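`trays/` holds the reference sheets, measurements and work notes for tabletop tray tasks at the Etgate bench. It covers the trays, the boards they sit on, and the rules for placing and clearing them. Drawer inserts that are never taken out of the drawer are in `drawers/`.

## Contents

| Path | What it holds |
|---|---|
| `trays/index.csv` | one row per placement |
| `trays/sheets/` | one reference sheet per tray type |
| `trays/photos/` | bench photos, JPEG |
| `trays/boards.md` | board surfaces and known marks |
| `CHANGES` | edits to labels, newest first |

`index.csv` has 2,454 rows. Of these, 417 are for clear trays; the rest are opaque or tinted.

## Fields

- `tray_id`: short code written on the storage bag, never on the tray.
- `finish`: `clear`, `tinted` or `opaque`.
- `floor`: `plain`, `ribbed` or `divided`.
- `long_axis`: `away` if the long side points from the sitter toward the far edge of the table, `across` if it runs left to right. Anything between is `skew`.
- `board`: `white`, `gray` or `none`.
- `load`: what is in the tray at the start of the task. Empty string means nothing was put in.
- `note`: free text. Please keep commas out of it; the old import script splits on them.

## Placement rules

1. Wipe the board and let it dry.
2. Set the tray down on its floor, rim up.
3. Keep the whole tray on the board. A tray with one end on bare wood sits tilted.
4. For `away` placements, the end with the cutout or tab goes to the far side.
5. Loose items (clips, pens, spoons) start on the board beside the tray, never under it.

Max 30 placements per sitting. After that the positions start to repeat and Orsolya Katona rejects the batch.

## Clear trays

Clear trays on a white board are the hardest rows to label. The floor takes on the color of the board, and the outline has to be read from the rims, the reflections and the shadow at the base. Label the outer rim, and do not trace the shadow.

Ribbed floors help, as the lines give the direction of the long side even when one rim is washed out. If the ribs and the rim disagree, trust the rim and set `note` to `check`.

Scratches are recorded in the tray's sheet. Trays scratched badly enough to look frosted are moved to `tinted` and get a new `tray_id`.

## Known problems

- Rows from the first Fenisside batch have `long_axis` filled in from memory. Treat as unreliable.
- Two spellings of `ribbed` are still in the file. Match on the first three letters until this is fixed.
- Tray lengths are measured at the rim. Supplier lengths are measured at the floor and come out shorter.
- `boards.md` lists a gray board that was returned. The entry stays so that old rows resolve.

## Contacts

Labels: Orsolya Katona. Boards and storage: Dénes Dobos. Import script: Nikola Sadowski, who would prefer a patch to a bug report.

## Sample: clear tray, ribbed floor, white board, `away`

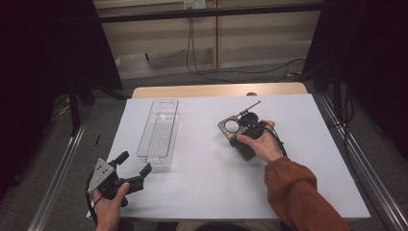 _Page last changed: May_

The row for this placement reads `clear, ribbed, away, white`, with an empty `load`. The cutout or tab is at the far end, as in rule 4, and the soft shadow at the near end stays outside the label.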